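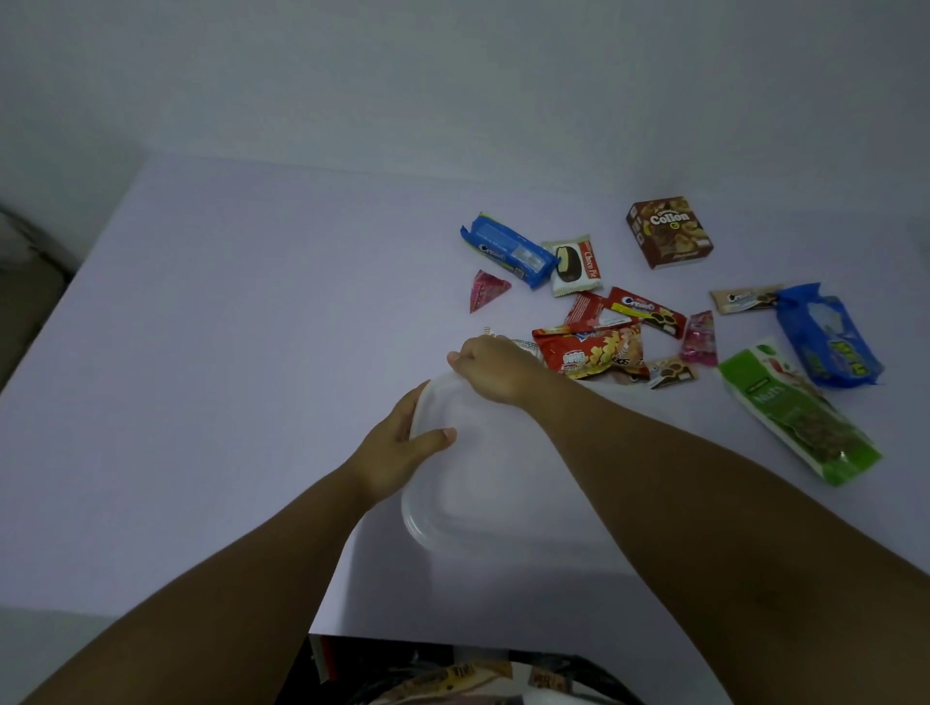

I have now read the Solon write-up three times, and I still don't believe the headline number means what people are saying it means. The claim is that you can take first-person video of people doing ordinary table chores, estimate where the hands are, mix that with a small pile of robot demonstrations, and get a policy that's much better than one trained on the robot demonstrations alone. The chore is packing snacks into a lidded box. Fine. So consider what the method has to get out of a view like this one: two hands on a clear plastic container, the left one gripping the rim, the right one pinching at the far edge of the lid. Is the lid coming off or going on? I can't tell. The container is so close to colorless that the table shows straight through it, and the only sign that there's a lid at all is a faint doubled line down the left side and along the bottom. A person watching the whole clip would know. The question is what the model knows, and how anybody checked.

I should say where I'm coming from. I spent a good part of last year trying to get something useful out of human video at my own job, on a much duller problem (putting things into trays), and I came away grumpy. Some of what follows may be the grumpiness. I've tried to mark those bits.

What Solon does, as far as I can make out from the paper and the supplement, is fairly sensible. There are 200 human clips for the packing task. Each one goes through a hand tracker, the fingertips are turned into something a two-finger gripper could copy, and the result is treated as if it were robot action data with a flag saying "this one was a person." The robot demonstrations go in beside it. One network, one loss, two kinds of rows. There's an extra term that tries to stop the network from telling the two kinds apart by looks alone, which you need, because otherwise it learns that skin means one thing and metal means another and never shares anything between them.

Then the result. On the Trình benchmark, which is the box-packing one, the mixed policy succeeded 29 times in 40 attempts. The robot-only policy succeeded 20 times in 40. That's the whole of it. That's the chart that has been going around since November with the word "breakthrough" over it.

Nine extra boxes.

I'm being a little mean. Nine extra boxes out of 40 is a real difference if it holds up. But put any standard interval around 29 in 40, and another around 20 in 40, and they overlap by a fair margin. The paper has no error bars on that figure. It has one training run per condition, so we don't know how much the score moves when you change nothing but the random seed. In my experience it moves a lot. I've had the same code and the same data give me a policy I'd happily demo to my boss and a policy that pushed the tray off the bench, and the only difference was an integer in a config file.

The second thing that bothers me is how success was scored. You have to go to the supplement for this. An attempt counts if "the target items are inside the container at the end of the episode." Nothing about the lid! The lid is the hard part. Getting a packet of cookies into an open box is something a decent scripted pick can do if you tell it where the box is. Seating a thin lid on a thin base, both of them see-through, with two hands that have to push against each other just enough – that's where I'd expect human video to help, if it helps anywhere, and it's the one thing the score leaves out. There's a sentence saying lid closure was "also observed in many cases." How many? I wrote to ask and got a polite reply from Thảo Vương, the second author, who said they hadn't logged it separately and agreed they should have. I appreciated that. It's more than I usually get. It still means we don't know.

Back to the hands for a minute, because I think this is the real problem and the statistics are just the part that's easy to complain about.

When I hold the rim of a box and lift the edge of a lid, most of what I'm doing is force. My thumb is pressing down on one side so the whole thing doesn't skate away while I pull on the other. None of that is in the video. The tracker gives you joint positions, and it gives them to you worst exactly when they matter, with fingers curled over an edge and the far side of the hand hidden from a camera up at head height. Solon's answer is to smooth the track and fill in the missing joints from a prior over hand shapes. So the fingertip positions during contact, which are the interesting frames, are the ones most likely to be made up. I'd like to have seen the training repeated with those frames thrown out. If the score stays the same, then the human data is teaching something other than contact, and that would be worth knowing.

My guess (this is the grumpy part) is that what the human clips teach is mostly looking. There's a lot of visual mess in these tasks. Even in the one view up there you have a bag of nuts with a clear window in it, cookie packets in several colors with the same logo on them, little shiny wrappers, a cardboard box, a Choco Pie, all lying at different angles and some half on top of each other. A robot-only dataset collected in one lab in one week will not have much of that. Add 200 clips of people reaching around in clutter and the vision part of the network gets a better idea of what a graspable thing looks like. That's useful! I'd take it. But you could get the same from ordinary pretraining, or from photos of snacks, and you wouldn't need hand tracking or the retargeting step or the extra loss term at all.

There's an easy way to test that, and it's the experiment I kept flipping pages looking for. Keep the human frames, scramble the human actions, train again. If the scrambled version gets close to 29, the hands were never the point. The authors have an ablation table, and it has a row for taking out the extra loss and a row for using half the clips, and no row for this. I don't think they're hiding anything. I think it's the kind of row you don't add because you're pretty sure how it'll come out, and I've been pretty sure about a lot of rows.

I did try a small version of it myself. Homascombe, where I work, has a pair of arms that sit idle in the evenings, and I had the Solon code running after a couple of nights of swearing at dependencies. I didn't have their robot or their boxes, so please don't treat this as a replication. I used a shallow tray with no lid and did 20 attempts per condition, which is even fewer than the number I was just complaining about. The scrambled-action policy and the proper one looked the same to me. I mean that loosely: I'd watch a run and not be able to say which I was watching. I'm not going to post the scores, because with 20 attempts I could talk myself into either story and I know which story I'd like.

A few people have told me I'm missing the bigger picture, that human video is cheap and robot time is expensive, and that even a weak signal wins once you have enough of it. Plivex has made more or less this pitch on its site, with Solon cited underneath. Maybe so. But the Solon paper doesn't show a curve. It shows half the clips and all the clips, and two points with no error bars will support any line you want to draw through them. And cheap is doing some work there too. Someone has to record the clips, someone has to cut them into "opening" and "closing," and I refer you back to the lid. If a label was put on by looking at short snippets, I would bet a few of them are backwards. Run a lid-lift in reverse and it's a very convincing lid-close.

What would change my mind is pretty modest. Several seeds. Lid closure scored on its own. The scrambled row. A box that isn't the box in the training clips, ideally an opaque one as well as a clear one, so we can see how much of the failure is just not being able to find the edge of the plastic. Thảo Vương said the group has more runs planned and that the lid will be logged next time. If they put the raw episode videos up I'll go through them and count lids myself, and I'll update this post with whatever I get.

Also, for anyone else trying to build it: the hand tracker wants an older version of the camera library than the training code does. Put them in separate environments from the start. I lost an entire evening to that and the error message doesn't mention the camera at all.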